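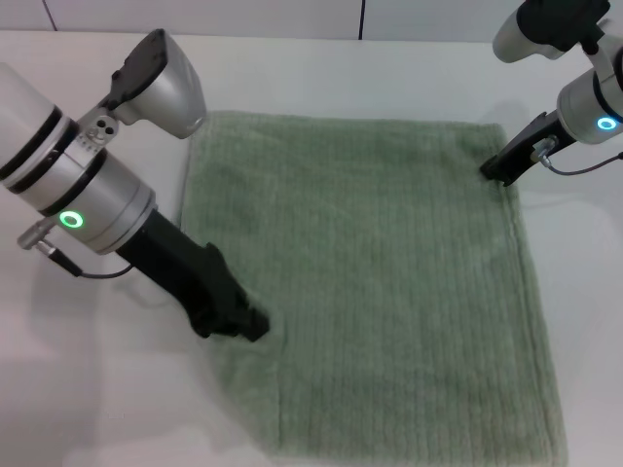

The slow return of the linen cupboard

47 shares
6 comments

I grew up in a house with a proper linen cupboard. It was on the landing, it smelt of soap and warm dust, and if you were small enough you could climb onto the bottom shelf and close the door behind you. Every home I've rented since has had a boiler where that cupboard ought to be. So when three different furniture makers sent me news of freestanding linen cabinets in the same month, I cleared my diary and went to look at all of them.

The one I keep thinking about comes from Cabello, a small workshop that until now has mostly made dining chairs. Their cabinet is ash, left pale and finished with soap, and stands 144 centimetres tall, which puts the top shelf just about level with my chin (I'm not tall, but I'm not that short either). The doors are woven cane set in narrow frames. I'm a bit tired of cane, I'll admit – it has been on everything from headboards to plant pots – but it earns its place on this one, letting air get to the sheets so they don't go stale over the winter.

What won me over was the inside. The shelves are slatted and every slat has had its edges rounded by hand, so nothing snags. You can lift each shelf out and drop it in again a notch lower, no tools, no little metal pegs rolling under the bed. I did it four times in the showroom and the staff were very patient with me.

Floltalico have gone the other way entirely. Theirs is steel, powder-coated in a brick red that I loved in the room and am less sure I could live with, and it hangs on the wall like an oversized bathroom cabinet. It's only 66 centimetres wide and would be brilliant in a flat where the floor is already spoken for. The doors shut with a soft magnetic thunk. My worry is the weight. A full set of winter bedding is heavier than you think, and I wouldn't trust it to the crumbly plaster in my hallway without getting somebody in to do the fixing.

Then there's the Kuso, from a studio called Fosis, and oh, I wanted to like it more than I did! It's a tall chest in smoked oak with a curved front and a pull-out shelf at waist height for folding on, such a clever idea and so nicely made. But the drawers are shallow. I'd brought a double duvet cover along in my bag to try, and it only went in after a lot of squashing. For napkins, tablecloths and hand towels it would be lovely. For a family of four with bath sheets, I think you'd be cross with it by the second week.

The Kuso is being made in a first run of 200, with nearly half of those already ordered, and deliveries start in April. Cabello build to order and ask for a long wait, though you can choose your own timber and they'll leave the back panel off if you want to see the wall through it.

I measured my landing when I got home. The ash one fits, with a hand's width to spare on the left, provided I move the bookcase. I've started moving the bookcase.

Share this article
6 comments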